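How to Read a Parts Diagram and Order the Right Part the First Time

Every repair starts with optimism and a torn cardboard box. The second repair, the one where you fix what you ordered wrong, starts with much less of both. I have a drawer of parts that almost fit things I own. It is a deep drawer. What follows is the method I settled on after the drawer stopped closing.

I'll use a dishwasher as the main case, since that's what most people are swearing at when they land on this page, but the steps are the same for a washer, a lawn mower or an espresso machine.

What you need

A flashlight, a phone, a pencil, masking tape, and the model number. The last one is the hard one.

Step 1. Find the real model number

The name on the front of the machine is for the showroom. My old dishwasher says Hokano on the door in handsome brushed letters, and that tells a parts desk about as much as "blue car" tells a mechanic. You want the rating plate, a small sticker or metal tag put where only a determined person will look.

On dishwashers, try the edge of the door or the rim of the tub. On washers, look inside the lid or behind the door opening. On fridges, check the side wall behind the crisper. On mowers, look on the deck near the rear wheel, under the grass.

Copy the whole thing, including the bit after the slash or the dash. People leave off the ending because it looks like paperwork. The ending is often the part that says which pump you have. Then take a picture of the plate too, because your handwriting at 11 p.m. is not as good as you think.

Watch for lookalikes. A B can be an 8, an O can be a zero, and a worn S will happily pass for a 5. If the site says your model doesn't exist, try swapping these before you start doubting your own kitchen.

Step 2. Find the right diagram

Search the full model number plus "parts diagram" or "exploded view." An exploded view is a drawing of the machine with everything floating apart in the order it goes together, like a very calm accident. Big machines have several pages. A dishwasher might have one for the door, one for the tub, one for the pump and one for the wiring.

Start with the page that matches where the trouble is, but be ready for surprises. The drain hose may live on the tub page. The door latch may be filed under controls. I once spent an evening hunting for a spray arm bearing that was on the page marked "racks," for reasons known only to whoever drew it.

Step 3. Match your part to the drawing

Take the broken part off if you safely can. Unplug the machine first, and shut off the water. Put masking tape on each wire or hose and write where it came from.

Now hold the part next to the drawing and turn it until the two agree. Diagrams are nearly always drawn from one corner, a little above, so a part you've only seen from below can look like a stranger. Look for the odd features: the tab, the notch, the screw hole that's off to one side. Round things are hopeless to match by outline, so follow the dotted lines and see what they attach to.

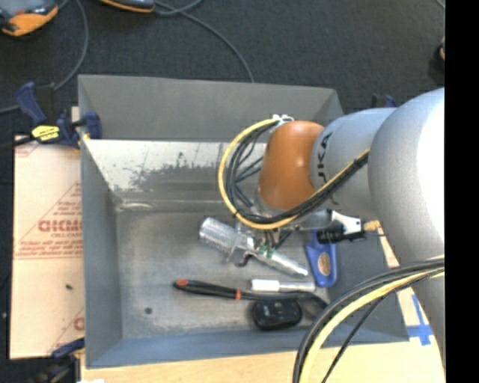 What does the number next to a part in the diagram mean?

It's only a key to the list on the same page. Number 20 on the pump drawing and number 20 on the door drawing are two different things, and neither one is what you order. Find the key number in the list, read across, and copy down the long part number printed beside it.

Step 4. Read the notes column

There is usually a narrow column of tiny remarks next to the part numbers, and this is where money goes to die. "From serial no." means the factory changed the part halfway through, and you'll need the serial number off the same plate. "Incl. 242" means the part comes with item 242 already attached, so don't buy both. "NLA" means no longer available. "Not illustrated" means good luck.

If the list shows an arrow or the word "superseded," the old number has been replaced by a new one. Order the new one. It may look slightly different, and it may come with an adapter and a folded sheet of instructions in nine languages. Keep the sheet.

Step 5. Check whether it's sold as a part or as an assembly

A lot of small things aren't sold alone. The clip that broke may only come as part of a rack. The gasket may only come with the pump. Look for a dotted box or bracket around a group of parts with a single number on it. That's an assembly, and the number gets you everything inside the box.

Before paying for the whole thing, search the size of the little piece by itself. O-rings, hose clamps and screws are often standard sizes that a hardware store keeps in a drawer. My neighbor Mikkel Stougaard was quoted 144 dollars for a Thoroddsen pump assembly and fixed the leak with an O-ring and a cup of coffee. He has mentioned it since.

Step 6. Compare before you click

Put the listing photo beside your old part. Count the terminals, measure the hose ends, check which side the tab is on. Listing photos can be generic, so trust the part number over the picture if the two disagree, and write to the seller if you can. A real parts desk will answer a plain question such as "Does this fit model so-and-so, serial so-and-so?" Silence is a kind of answer too.

Copies are fine for shelves, knobs and filters. For anything that heats, seals or carries current, I pay for the original. I did try a Jaltex copy of a door seal, and the kitchen floor got a very thorough rinse.

Step 7. When the box arrives

Lay old and new side by side before you install anything or throw away the packaging. Many sellers won't take back an electrical part once it has been fitted, and they can spot screwdriver marks from the next county. If the new one is wrong, tape the bag shut and send it back the same day. Don't put it in a drawer.

Last, write the model number and the part number on a strip of tape and stick it somewhere you'll find it next time. Mine is inside the cabinet door under the sink, next to the one for the Urkia coffee grinder, which needs a new burr by December.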